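Galtside Handwriting Survey: Text Transcriptions, Release 2
Data card and README

Maintained by the Gumura Institute for Writing Studies
Contact for this release: Morena Martinelli, data steward
Last revised: February

This file describes the contents, structure and permitted uses of the Galtside Handwriting Survey. Please read it in full before loading the tables.
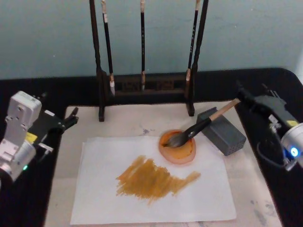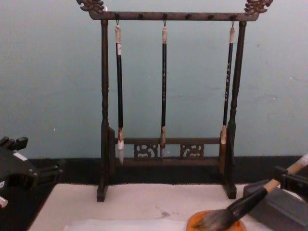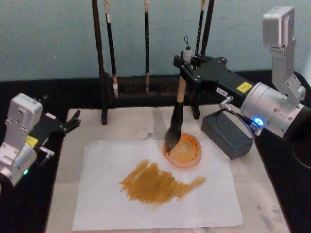 Figure 1. Brushes for calligraphy and painting. First and second images: brushes hanging from a rack. Third image: a brush at a dish of yellow-ochre paint.

1. Summary

The survey collects written answers from adults in the Galtside district on how often they write by hand, what they write, and how they were taught. The release holds 3,171 completed response forms. Each form was filled out on paper and typed up by two transcribers working separately. Where the two versions differed, a third person compared them with the original and entered the final reading.

No scans of the original forms are part of this release. The paper forms are held in the Institute's reading room and may be consulted by appointment.

2. Contents of the release

responses.csv: one row per form, 3,171 rows
free_text.csv: answers to the open questions, linked by form_id
disputed.csv: 448 readings settled by a third person, with both earlier versions
codebook.txt: full wording of every question and all answer codes
CHANGES.txt: corrections made after Release 1

All files are encoded in UTF-8. Fields are separated by commas, and text fields are enclosed in double quotation marks. Line breaks inside an answer have been replaced with a single space.

3. Main fields in responses.csv

form_id: number assigned when the form was received
age_group: five bands, listed in the codebook
first_script: the script the person first learned to write
hand_used: left, right or both
tool_most_used: pen, pencil, brush, marker or other
writes_daily: yes, no or no answer
letters_past_year: number of personal letters written in the past year
taught_by: school, family, self or other

A blank cell means that the question was not on the version of the form given to that person. The code NA means that the question was asked and left unanswered. These two cases should not be merged. Users of Release 1 should note that the earlier files did not separate them.

4. How the forms were gathered

Forms were handed out at the public library, two adult education centers and the Tam community hall. Participation was unpaid. People who could not complete a form without help were allowed to dictate their answers; these forms carry the value 1 in the field dictated.

A short version of the form, without the questions on schooling, was used at the Tam community hall only. It accounts for 546 of the forms.

5. Known limits

The sample was not drawn at random. People who visit libraries and evening classes are likely to write by hand more than the district as a whole, and the figures should not be reported as estimates for the general population.

The answer "brush" under tool_most_used covers both writing brushes and brush-tipped pens. The form did not ask people to tell the two apart. A separate code is planned for the next round.

Answers to letters_past_year above 1,000 were checked against the paper form and kept as written.

Spelling in free_text.csv follows the original. Crossed-out words were left out unless the sentence could not be read without them.

6. Privacy

Names, street addresses and telephone numbers were removed from the open answers and replaced with the tag [removed]. Anyone who finds personal details that were missed is asked to write to the data steward before sharing the file further.

7. Terms of use

The tables may be used for teaching and research. They may not be sold or used to try to identify any person who took part. Published work should cite the release by its full title and number.

The transcription tables were prepared with Provel, the Institute's in-house entry program. Provel is not needed to read the files and is not distributed with them.

8. Reporting errors

Reports should give the file name, the form_id and the field concerned. Corrections are entered in CHANGES.txt and applied at the next release. Files already published are not altered.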